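Everything in Its Basket: Setting Up and Resetting a Shared Work Table
Student project report, Unit 2 (Spaces and Storage)
Līga Avotiņš
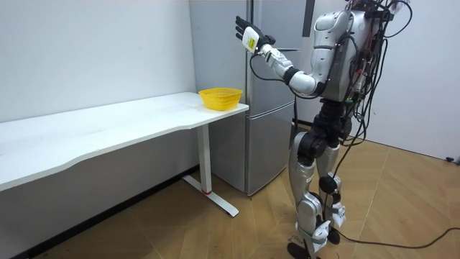
I chose the long table for my project in the first week, before I knew what the project was going to be. Everyone in our year uses it at some point. People lay out fabric on it, glue things on it, eat lunch on it when the tutor is away, and by the end of most afternoons you could not find a clear spot big enough for a sketchbook. I wanted to know if one container and a short routine could get it back to bare, and keep it that way long enough for the next person to start properly.

The brief asked us to pick a problem in a space we use ourselves and to spend no more than 70 dollars fixing it. I spent 17, which I am still pretty pleased with!

What I tried first

My first idea was a set of drawers from Sovham that would sit under the table. I drew it up at full scale on newsprint and taped the drawing to the floor, and it was obvious within a day that it was in the way of everyone's knees. The second idea was a pegboard on the wall behind. I liked that one a lot (I had the colours picked and everything) but we are not allowed to drill, and the stick-on hooks I tested with a full tape dispenser let go overnight.

After that I went right down to the smallest thing I could think of, a single shallow basket on the tabletop. The one I settled on is yellow plastic, rectangular, with a rounded rim and mesh sides. I tested it against a deep grey tub from Panano and a lidded box I had at home. The lidded box was hopeless. People put things on top of the lid. The Panano tub held far more, but that was the trouble with it, as things went to the bottom and stayed there until someone tipped the whole lot out to find a glue stick.

The shallow one fills up fast and you can see that it is full. I had thought of that as a weakness when I wrote my proposal and I was wrong. A full basket is a pretty good reminder to go and put things away.

Where it goes

I moved the basket three times. In the middle of the table it got shoved around by anyone working with big paper. At the left end it was too far from where people walk in, and it collected nothing but offcuts. The right end, near the front edge, worked best by a long way. You can drop something in as you pass without leaning over, and the rest of the top stays in one long clear run for laying things out.

The colour matters more than I expected too. The tabletop is white, so anything pale disappears on it (I lost my own eraser twice). Yellow shows up from the doorway.

The reset

The routine I wrote is printed on a card and takes less time than boiling the kettle:

Pick up everything that is not yours and put it in the basket.
Take your own things with you.
Wipe from the far end toward the basket.
Empty the basket onto the shelves if it is full.

The earlier version of the card had nine steps and was 800 words long with the explanations. My classmate Vuromari read it out loud in a newsreader voice and I cut it that evening.

I ran the reset for 40 sessions, starting in August, and kept a notebook page for each one. Most of the entries are dull, which I take as a good sign. The bad ones were nearly all on days when two groups overlapped and each figured the other would do the wiping. I have added a line to the card about overlaps, but it has not had a fair trial yet.

Comments from other students

Rastogi said she had started doing the same thing on her kitchen bench at home, and that made my week. A couple of people wanted a second basket. I tried it for a few sessions and the second one turned into a place for chargers and mystery keys, so I took it away again.

What I would do next

I would like to try the same basket on a smaller table, where losing even one end of the top might be too much. I would also make the card bigger and put the wiping step first, as that is the one people skip. The cloth needs a hook or somewhere of its own to live. At the moment it lives in the basket, and I know that is cheating.

Submitted 27 October 2007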